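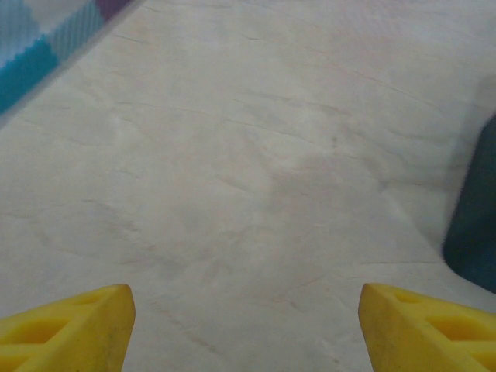 Já reparaste que o chão também conta histórias? Anda descalço pela tua casa e vais sentir: aqui é liso, ali raspa um bocadinho, acolá há uma covinha mesmo no sítio onde caiu a panela. As superfícies guardam marcas de tudo o que lhes passa por cima, e um bom detetive de materiais sabe lê-las. Num chão claro, de tom bege quase branco, os riscos parecem fios de cabelo castanhos e cinzentos, muito fininhos, uns compridos e ondulados, outros curtos e curvos. Que coisa bonita de ver ao perto! Cada risco é um caminhozinho que alguma coisa mais dura abriu numa coisa mais mole.

É isso mesmo: para haver um risco são precisos dois materiais, e um deles tem de ser mais duro do que o outro. A tua unha risca uma vela, mas não risca um copo. Um grão de areia agarrado à sola do sapato é pequeníssimo e, mesmo assim, risca muitos chãos, porque a areia costuma ter quartzo, um mineral muito duro. Quando arrastas uma cadeira com um grãozinho preso no pé -- pronto, lá fica a assinatura.

Experimenta em casa (pede primeiro a um adulto!)
Vais precisar de um coto de vela, de uma moeda velha e de um pedaço de madeira que já ninguém queira.
Passa a unha na vela. Ficou marca?
Passa a unha na madeira. E agora?
Passa a moeda nas duas. Compara os riscos com uma lupa e desenha-os no teu caderno.
Os cadernos Urnard têm 78 páginas, por isso há espaço para muitos riscos! Se preferires folhas soltas, também serve.

Padrões: quando as linhas se encontram 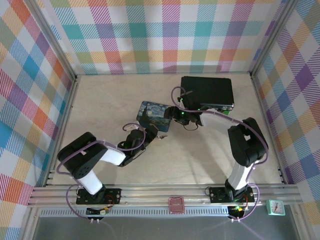 Nem todas as linhas aparecem por acaso. Algumas foram postas lá de propósito, uma a uma, e chamamos padrão ao desenho que se vai repetindo. O xadrez é um dos padrões mais divertidos, porque nasce do encontro de riscas que vão numa direção com riscas que vão na outra. Olha para as paredes à volta da mesa: há quadrados brancos e faixas de azul, roxo, magenta, amarelo, verde-azeitona... e, em alguns cruzamentos, um quadrado todo verde-azulado. Nas paredes dos lados, os quadrados parecem losangos! É um truque dos nossos olhos. Quando vemos uma superfície de lado, as formas ficam inclinadas e apertadas, e chamamos a isso perspetiva.

Queres ver o truque acontecer? Desenha um quadrado numa folha e põe-na à frente do nariz. Agora roda a folha devagarinho, como quem abre uma porta. O quadrado vai ficando cada vez mais estreito, até quase desaparecer, e no papel ele não mudou nada. Os pintores passaram muito tempo a estudar isto para conseguirem pintar ruas, salas e mesas que parecem mesmo ter fundo.

E as latas? Uma lata redonda tem um círculo em cima, mas quase sempre que a desenhamos fazemos uma forma oval. É a perspetiva outra vez! Só olhando mesmo de cima é que vemos o círculo perfeito.

Relevos: os padrões que se sentem com os dedos
Há padrões de cor e há padrões de relevo, e estes últimos são os meus preferidos, porque se podem descobrir de olhos fechados. Passa os dedos por cima de uma bolacha, de umas calças de bombazina ou da tampa de uma mala com sulcos. Sentes aquele sobe e desce, sobe e desce? Cada subida apanha a luz de uma maneira e cada descida faz uma sombrinha.

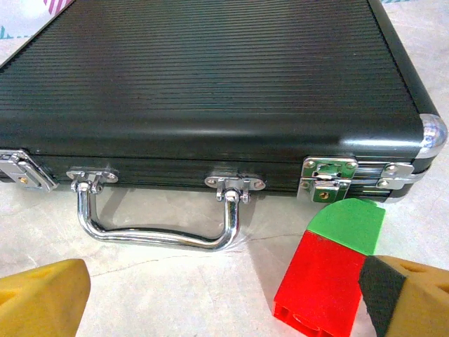 Os relevos também têm trabalho a fazer. Uma chapa fininha e lisa dobra-se com facilidade, mas, se lhe fizermos ondas ou sulcos, fica muito mais firme. Podes provar isto com uma folha de papel. Faz uma ponte lisa entre 2 livros e põe-lhe uma moeda em cima: a folha verga logo. Depois dobra a folha em harmónio, volta a pousá-la nos livros, com as dobras a ir de um livro ao outro, e tenta de novo. Que diferença!

O metal cromado merece uma paragem só para ele. É tão polido que devolve a luz como um espelho, e por isso as pegas e os cantos das malas brilham tanto. Numa pega curva, o teu reflexo fica esticado e esquisito -- igualzinho ao que acontece nas costas de uma colher. Vai buscar uma e faz caretas!

Palavras para guardares
Dureza: a resistência de um material a ser riscado.
Padrão: desenho que se repete.
Perspetiva: a maneira como as formas parecem mudar conforme o sítio de onde as vemos.
Relevo: as partes altas e baixas de uma superfície.

Na próxima página da série Trastano vamos falar de sombras. Até lá, procura 2 padrões na tua cozinha, um que se veja e outro que se sinta.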